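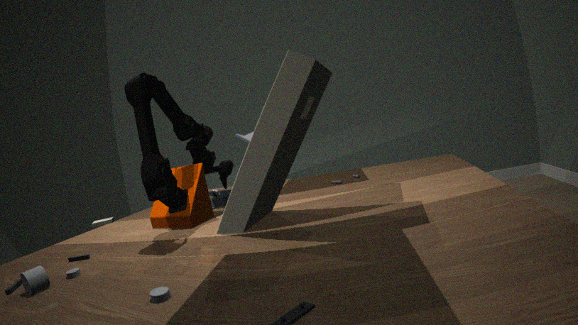
Taveo opens its court records archive to local reporters

May 26, 2021

Home Newsletter Training Grants Archive Members Contact

Taveo has opened its archive of county court and land records to reporters at small newsrooms. Until now the collection was open only to staff at the two papers that built it, the Plarkari Courier and the Pernura Weekly. Any working reporter, editor or freelancer with a current commission can now ask for a login.

The archive holds over 3,960 scanned documents. Most are civil court filings, property transfers and zoning appeals. A smaller part is made up of inspection reports and school district contracts that were released under public records requests. The oldest papers were typed and later photocopied, and some of those are hard to read. The text search works well on anything filed electronically and poorly on handwritten notes, so a reporter looking for a name in the older material should plan to page through it.

Work on the collection began when the Courier was reporting on a string of land sales near the Mägi reservoir. The documents for that series came from several different offices, and each office had its own forms, fees and hours. When the series was finished, the paper had boxes of copies that it had paid for and no good place to keep them. The Weekly had a similar pile from its coverage of a hospital closing. Taveo offered to scan both sets and put them under one index.

Since then 23 newsrooms have asked to use the material. Many have a staff of one or two people and no budget for copying fees. Several said they had dropped stories at the records stage after being quoted a price they could not pay.

What is in the index

Each document is listed by the office it came from, the date it was filed and the names of the parties. There is also a short note on how it was obtained. If it came through a records request, the request letter is attached, along with any reply. Reporters have told us the letters are as useful as the records, and we have put 16 of them in a separate folder that can be opened without a login. They can be copied and changed to fit your own request. Check the wording against your state law before you send one.

Documents that name minors, or that were sealed after they were copied, are held back. If you come across one that should have been held back and was missed, write to the archive desk and it will be taken down while we look at it.

Rules for use

Reporters may quote from any document in the archive and may publish it in full. We ask for a credit line that names the newsroom that first obtained it. Please don't pass logins to sources or to lawyers working on a case.

A document in the archive is a copy. It shows what was in the file on the day it was copied, and cases move on after that. Charges are dropped, judgments are reversed on appeal, liens are paid off. Call the clerk and get the current status before you publish anything that names a person or a business. This applies to the newer filings as well as the old ones.

Adding your own records

Newsrooms that use the archive are encouraged to add to it, though this is not a condition of access. Scans should be in black and white, one file per document, with the pages in order. Please leave your own highlighting and margin notes off the copy. If you only have a marked-up version, send it anyway and say so in the message – the desk can sometimes get a clean one.

You can ask for a delay on anything tied to a story that has not run yet. The document will be indexed but hidden until you release it.

How to get a login

Send your name, the name of your newsroom and a link to recent work to the archive desk. Freelancers should include a note from the commissioning editor. Logins are free and last one year.

An online training session is planned for June. It will cover searching the index, reading a civil docket and writing a narrow records request. Members will get the sign-up link by email once the time is set. The session will be recorded for those who can't attend, and the recording will be posted on the training page.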